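Our June Outing to Flekgate

Fourteen of us made the trip out to Flekgate in June for the open day at the Stasard workshop, and I have to say I haven't seen our group so wide awake at nine in the morning in years! Naomi Muli met us at the door with coffee (very good coffee, too) and split us into two parties, one for the machine hall and one for the small room upstairs where the robot arms are. I was lucky enough to go upstairs first.

Bahman Azimi was running the table there. The arm was learning to handle ordinary household things, he told us, and that morning it was plastic boxes with lids, which he called the rudest objects in the kitchen. He had been at it for 17 weeks and still talked to the arm under his breath, the way you'd talk to a horse. Orvokki Manninen asked him whether it ever got bored, and he took the question quite seriously and gave her a lovely long answer that I wish I had written down.

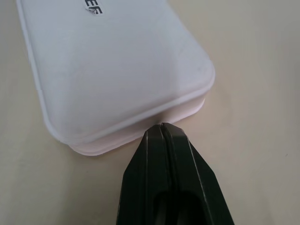 Paavo Aaltonen wanted to know what happens when the lid is a tight one, and Bahman said a tight lid was still a fair fight, and that he had tried 475 approaches to one box before he stopped keeping his tally. We stayed so long that the second party had to come and fetch us. Anyone who missed it should know that Naomi has offered us another morning in the fall, with room for 14 again, so please give your name to Orvokki if you'd like to come along.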